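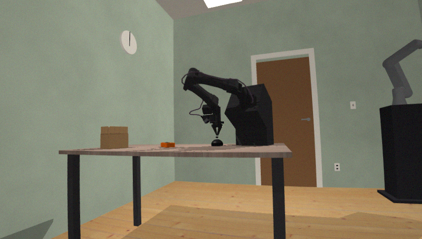

Bench cell with the gripper over the pick object, fingers pointing straight down.

Setting a safe hover height for bench arms

This procedure applies to every table-mounted arm at the Tinholm lab, in simulation and on hardware. Run it in simulation first. The rules are kept by Kerstin Teuber and were last changed on May 26, 2024.

Before you start

Load the cell model and check that the table, walls and any neighbouring arm are in it. A second robot on a pedestal counts as an obstacle even when it is powered down. Set the travel speed to 47 millimetres per second.

Step 1. Bring the gripper over the object

Move in from above with the wrist vertical. Stop while there is still a gap between the fingertips and the object.
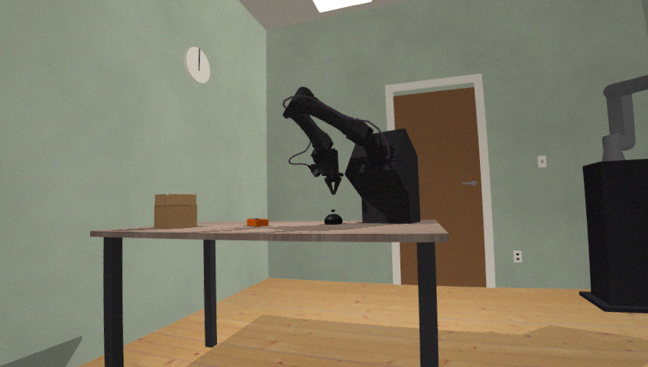

Hold that pose for four seconds and watch the joint readings. If any of them drift, back off and re-zero the arm. Don't correct drift by nudging the wrist.

Step 2. Check finger clearance from the wrist view

Open the fingers and look down past them. Anything you aren't picking up, such as a multimeter, has to sit outside the sweep of both fingers. Judge by the object itself and ignore the shadows, which can hide an edge on a wood-grain top.

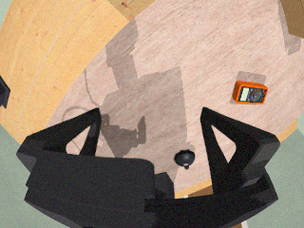

Step 3. Check the cables

Switch to the side view. Cable loops at the wrist and elbow must stay clear of the table through the whole descent. Colour and lighting settings make no difference to this check.
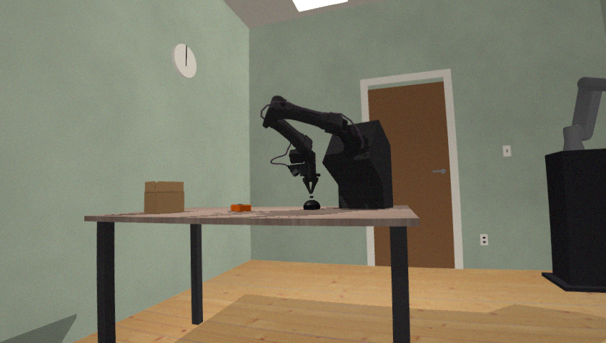

Step 4. Record the pose

Save the joint values under the cell name and enter your initials in the log. Mareike Frerichs signs off new poses before they go to hardware.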